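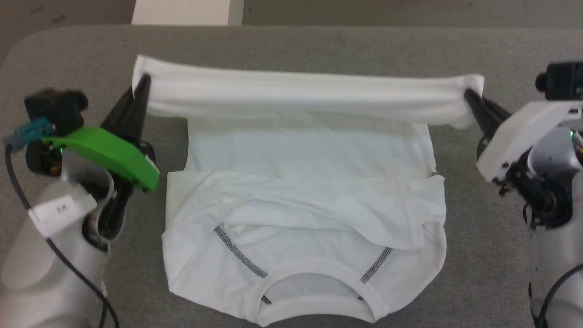
White t-shirt, hem rolled up

Community Help > Live Music > Venues and Shows > All ages

Bringing younger people to an all ages show, what should I ask the venue?

Tiago Torres
17/07/2025

Hello everyone. I play bass in a small band called Broltum and we were offered a show in October at Bastos, which is an all ages room. Until now we have played only in bars, so I don't know well how these places work. The owner sent me a short message with the price of the room (500 dollars for the evening) and nothing more. Two of our friends want to bring their kids, who are 14 and 15. Do the kids need a parent with them the whole night? And is it normal that the band pays for the room first and gets the door money later? We would like to sell tickets for 20 dollars, but maybe this is too much for teenagers. Thank you for your patience with my English.

4 comments

Plidix

Welcome, Tiago. I have helped to organize shows in rooms like this for many years, and English is also my second language, so don't worry.

For the kids, each venue has its own rule. In some rooms a 14-year-old can come alone, in others a parent must sign a paper at the door. Ask the owner to write the rule in an email, and put the same words on your poster. Ask also if there is a bar, where the drinks are served, and whether people can go outside and come back in.

Paying for the room first is quite common. What I would not accept is to pay everything without a written agreement. Offer half now and half on the night. The paper should say who pays the sound technician, who pays the person at the door, at what hour the music must stop, and what happens to your money if the venue cancels. My last band forgot the sound technician and we lost our whole profit.

20 dollars is high if no band on the bill is known in your neighbourhood. You could make it cheaper for students.

2 comments

Mototeo

Too expensive for kids, I agree. Our shows start early so the parents can pick them up at a normal hour. Also bring your own extension cords and earplugs for the young ones. I never played at Bastos so I can't say about the sound there.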